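I am buying a used accordion as an adult beginner, and I want to write down what I learned, because when I searched in November I found mostly advice for people who already play. It will be a long thread. Please excuse my English where it becomes stiff.

First, my situation. I played a little as a child in Zemetau, on an instrument that belonged to the school. Then I did not touch one for over 12 years. So I am a beginner with some old habits in the left hand, most of them bad.

I live now in Werevcombe, in an apartment with thin walls. This matters more than I expected. An accordion has no volume knob. You can play softly, but "softly" on an accordion is still heard by the neighbor who is watching television.

I asked my neighbors before I bought anything. They agreed to the early evening, until seven. I recommend to ask before and not after. One of them even requested a waltz, which I cannot play yet.

The first decision is piano keys or buttons. Everybody on the forums has a strong opinion. Mine is weak. I learned on piano keys, so I stayed with piano keys. If you have no past with either, try both in a shop and see which one your hand dislikes less.

The second decision is the size. A full-size accordion is heavy, and I mean heavy like a suitcase which you must wear on the chest while you breathe and think. I tried one at Nurmi, the music shop near the bus station, and after one song my shoulders were finished.

The man at Nurmi was patient. He said that many adults buy too large, because they think a small one is for children, and later they bring it back. He let me sit in the back with a smaller one for a good part of the afternoon and he did not come to ask if I was ready to pay.

New instruments were outside my budget. The new Stilletti in the window was $1,799 and it was very beautiful, dark red with a white grille. I looked at it a long time. I did not buy it.

So, used. What I learned about used accordions is that the outside tells you very little. I saw one that was shiny like a new car and smelled like a wet basement when the bellows opened. I saw another with scratches everywhere that played evenly from the lowest note to the highest.

About the smell: please put your nose close to the bellows. If there is mold, it will probably not leave. Old paper and leather smell is fine. Smoke is a matter of taste, but it stays for years.

Ask the seller where the instrument was kept. The attic is bad and the garage is also bad. Inside, the reeds are often fixed with wax, and the wax does not like summer heat. A closet in a normal room is the best answer you can get.

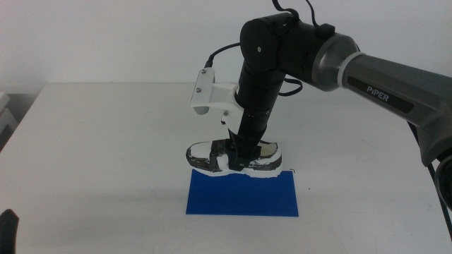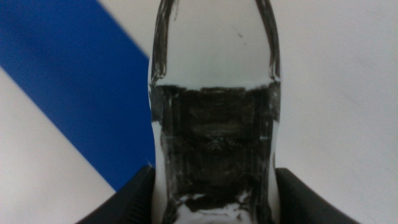
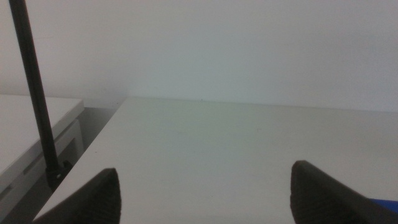

How can I test the bellows if I do not know how to play?

Close the accordion, leave the straps that hold it shut unfastened, and hold it up by the keyboard side without pressing any key or button. Keep your other hand under it for safety. The bellows should open slowly. If they fall open quickly, air is leaking somewhere, and you should ask a repair person before you talk about the price.

Then press every key one after another, while you pull and again while you push. It is boring and the seller will sigh. Do it anyway. Each direction uses a different reed, so a note can be healthy when you pull and silent when you push. I did not know this the first time.

Do the same on the left side. The bass buttons are small and close together, and you cannot see them when you play, so it is easy to forget some of them. Go row by row. If a button stays down, the repair may be easy or it may be terrible, and from outside you cannot say which.

Listen for the "wet" sound. Wet is when two reeds of the same note are tuned a little apart, so the sound trembles. Some people want a lot of it. I like less. A strong tremble is pleasant in the first minute and then I begin to feel that I am on a boat.

A wet tuning and an out-of-tune instrument are different things, but for a beginner they are difficult to separate. My method was to play the same chord in different places of the keyboard. If the trembling is even, somebody made it so. If it is wild on one note only, something is wrong there.

Retuning costs a lot. The work is slow, and it is done by hand, and there are not many people who do it. In Werevcombe there is no one. Nurmi sends the instruments away and the waiting list is long. Please include this in your price when you compare.

Look at the straps too, but do not be afraid of them. Straps can be replaced and mine were cracked like old bread. With new wide straps the same accordion felt lighter on the same evening. I should have bought them before I started to complain about my back.

Also the case. I almost refused mine because the handle was broken, which was foolish. A hard case that fits is not so easy to find. I repaired the handle with a piece of belt.

In the end I bought an older Stilletti, small, black, from a family who cleaned out a house. It has one slow key in the high part and a register switch that must be pressed with some conviction. Everything else works. The bellows are tight.

I practice 2 times a day, very short. In the morning only the left hand, with no sound, while the coffee is made. I press the buttons with the bellows closed. In the evening I play properly, before seven o'clock, as I promised.

The most difficult thing is not to look down. There is nothing useful to see there, but the eyes want to go. My childhood teacher put a newspaper over our hands. I tried it with a kitchen towel and it is the same idea.

The second most difficult thing is when to change the direction of the bellows. I ran out of air in the middle of a phrase every time. Now I write small arrows in the music with a pencil. Change at the end of the phrase, like a singer who takes a breath.

For storage: keep it standing on its feet, as it stands when you wear it, and away from the radiator. If your apartment is very dry in winter, a bowl of water in the room helps a bit. I keep mine beside the bookshelf, in its case, closed.

Some people asked for the name of the method book. I use the old one from school, which my mother found and sent from Zemetau. It is out of print and somebody has drawn mustaches on all the composers. Any book that begins with the right hand alone and goes slowly will be good.

I am now at the waltz for my neighbor. The right hand knows it. The left hand arrives a little later.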